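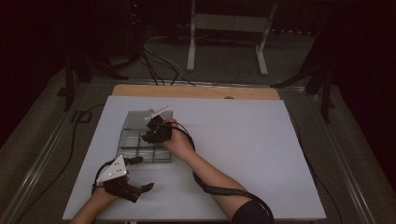 6 Jul 2025
Bench notes, small-parts sorting. Continues from the December entries.

Switched to the clear divided tray today. The old opaque one is retired to the screw drawer. Set it on the white board, left of center, leaving a strip of bare wood at the far side of the table.

Clear walls on a white ground are harder to read than I expected. Compartment edges show up as thin gray reflections, and their strength changes with the overhead light. With the lamp off the inner walls nearly vanish. Want to try a matte gray sheet under the tray, same footprint, before ordering anything. Shona Drummond suggested running a paint marker along the top edges. Holding off on that until the sheet has been tried, as the marker will not come off cleanly.

White sticks against white board: poor contrast, same problem. The Hunonine set comes in darker colors. Requested one pack, part 393.

Placement. Going in at an angle over the top edge catches the walls. Bring the stick in high, square it to the compartment, then lower. Upper right compartments are the easiest from the right side. Far left means reaching across the full tray, and the tray creeps on the board. Tried 2 strips of putty under the near corners, which held for the rest of the session but left residue. Clean with the Plindadier wipes, not solvent, until someone confirms what the tray is made of. Label is gone and Warraich lists it in both glass and acrylic.

Logged 102 placements, 6 drops. All drops were in the far left column.

To do:
- gray sheet, cut to tray size
- non-slip pads in place of putty
- ask Warraich about tray material
- repeat far left column with the tray turned 90 degrees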